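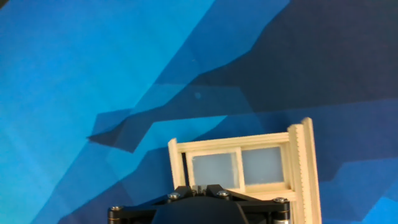 Ventana en miniatura Idero, color crema, sobre fondo azul facetado.

Ventana en miniatura impresa en 3D
Marca: Pistex
Serie: Idero
Ref. 318
Color: crema
Disponible

Para quien siempre quiso cambiar las ventanas de casa y ha visto el presupuesto. La Idero tiene marco rectangular, travesaño superior moldurado y un montante doble a la derecha, más alto que el resto y con los cantos dentados. No aísla del ruido ni del frío, aunque tampoco obliga a pedir permiso a la comunidad.

Las líneas de capa se ven. Los bordes salen algo ásperos y así se envían; quien los prefiera lisos puede pasarles una lija fina y armarse de paciencia. Admite pintura acrílica con imprimación previa.

Se vende sin cristal, sin cortinas y sin vistas.

Precio: 149 coronas
Lote para maquetas Lougher (ref. 321): consultar
Plazo: los pedidos de más de 100 unidades se sirven en marzo

Vende y envía Tasatent. Devoluciones en su embalaje, siempre que la pieza no esté ya pegada a una fachada.

Ficha revisada el 04/12/2020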